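Open Day at Turkden – the gallery

Finally getting these up. Apologies to everyone who asked on Friday, it has been one of those weeks. Short write-up first for those who couldn't make it, then on to the simulator station, which had the longest queue all day.

Doors at 11, full by half past. Tea urn gave up before lunch. Three rooms this year: Cludetti in the front with their sorting line, Tasex across the corridor doing motors and drives, and our own simulation bench at the back where the blinds still work. The Furukawa room is what we call the back one, after the old sign on the door, so if you were sent there looking for a company – sorry.

The front room

Parcels in one end, parcels out the other. Loud. Good crowd of school kids who wanted to know if it could sort crisps by flavour. Not yet. The Cludetti people ran it every 20 minutes and stayed on late for the last group, very decent of them as they had a long drive home. Ear defenders were on the table by the door, small sizes went first. More small ones next year.

Across the corridor

Tasex brought a bench of bare motors you could stall with your hand, and a drive wired up to a big dial. Turn the dial, motor follows. Simple and people loved it. One visitor spent 90 minutes in there and came out with a notebook full of questions, most of which have been passed on by email. Handouts ran out, there's a box of reprints in the office if you want one.

Simulation bench

The main event for a lot of you. Everything on the big screen was rendered, no hardware moving, and visitors could take the controls and try to bring the gripper down where they wanted it. Harder than it looks. You lose your sense of depth straight away with only the one view, and most first goes ended well wide of the target.
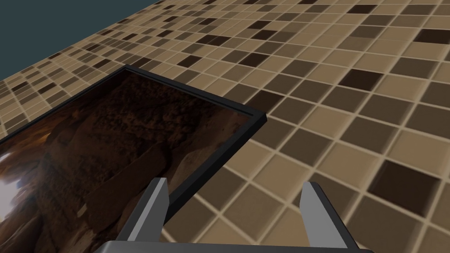

Slots were 5 minutes each, which was too short. By the time you'd got used to which way was left the next person was tapping you on the shoulder. We'll do longer goes and a booking sheet next time, and probaly a second screen so the queue has something to watch. Best driver of the day was about nine years old and didn't want a certificate.

A few things people asked at the bench, answered quickly:

Can you run it at home? Not at the moment. It wants a decent graphics card and the set-up notes are a mess. Working on it.

Why bother with a simulator? Cheap to crash. You can try a daft idea, reset, and try another one before the kettle's boiled. Doesn't replace time on a real arm, and we do plenty of that on other days.

Do the surfaces and objects change? Yes, we can swap them. Busy patterns are a good test and they make people squint a bit too.

Could the controls be swapped over for left-handers? Asked twice. Should of thought of that. Yes, will be done.

The talks

Two short ones after lunch, both in the front room with the line switched off. First on how a gripper gets lined up with a flat object, second on what goes wrong when the lighting changes. Slides will go on the downloads page once the missing ones turn up. Sound was poor at the back – we know, new microphone is on the list.

Odds and ends

Lost property: one grey scarf, one child's glove, a lunchbox with a dinosaur on it. All at reception.

Parking was tight. The field behind Turkden should be dry enough in June, so the next open day will probably be then. Date goes on the noticeboard and the mailing list first. If you took pictures of your own and are happy to share, send them in and they'll be added to this page when there's a spare evening.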